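Set the Table Anyway

I live alone, and I set the table for dinner every night. Friends find this odd. Most of them eat on the couch or standing at the counter, and I did the same for years. I think we gave up something useful when we stopped.

A set table tells you when work ends. My job follows me home on a phone, and so does everyone else's. Putting down a placemat takes a few seconds, and after that the surface is for eating. 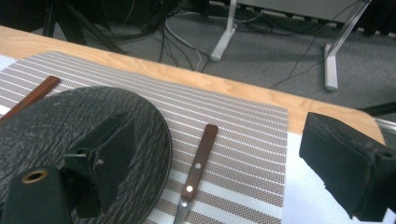

A striped woven placemat on a light wooden table.

Valdir Pacheco, who ran the lunch counter in Vallthorpe when I was in school, laid a mat at every seat, even for a customer who only wanted soup. He said people slowed down when they had a place. I spent 20 years eating out of containers before I tried it at home.

The usual objection is time. I don't find it convincing. The same people who can't spare a minute for a fork and a napkin will scroll through 1,000 posts while the noodles go cold. Money is a better objection, since stores would like you to believe a table needs matching everything. It doesn't. My plates come from three different sets, and one of them has a chip.
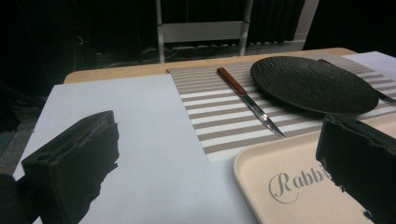
Placemat, knife and paper on the same table.

Paper is my own weak spot. Bills and letters settle on any flat surface, and once they do, dinner moves to the couch. I now clear mine at six, before I turn on the stove - no sorting, just into a drawer. The drawer is a mess and I can live with that.

Families with small kids have a harder job, and I won't lecture them. But if you live alone, try it for January. Eat the same food you eat now, only sitting down.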